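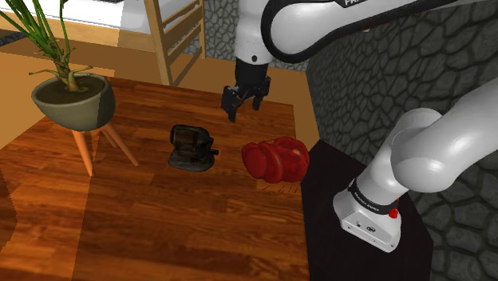 Manikandan Venkataraman asked after the last session whether a closure that fits the neck will always seal. It will not. The thread finish only tells you that the cap goes on. The liner does the sealing, and the liner has to suit the product.

PACKAGING BASICS, HANDOUT 4
Closures, liners and leak checks

Last updated: April 25, 2025

1. Reading a neck finish
A finish is written as two numbers. The first is the outside diameter of the thread in millimeters. The second is the thread style. Both have to match the cap. A cap with the right diameter and the wrong thread style may start to turn and then jam or ride up on one side.

2. Liners
Foam liners are soft and forgiving and suit most dry goods and water-based products. Cone liners press into the mouth of the bottle and are used for thin liquids. Induction liners bond to the rim under heat and have to match the bottle plastic. Check solvents and essential oils against the supplier's chart before you order.

3. Torque
Application torque is what the capper puts on. Removal torque is what it takes to open the bottle later, and it is usually lower. Measure removal torque after the bottles have stood overnight. For the Plirside exercise, use the sheet marked Dufour and fill in both columns.
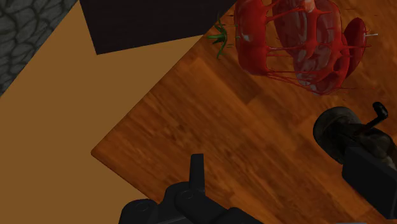
Handout 4, second illustration.

4. Leak check
Fill 5 bottles to the normal fill line with colored water. Cap them, lay them on their sides on white paper and leave them for 35 minutes. Any mark on the paper is a fail. Repeat with the bottles upside down. Write down the cap lot number each time, even if all of them pass.

5. For next time
Read the Zemgate data sheet, pages 2 to 4. The Bremen case will be covered in August, so leave that section blank for now. Bring one bottle from home with its cap and be ready to name the liner.

2 comments
4 shares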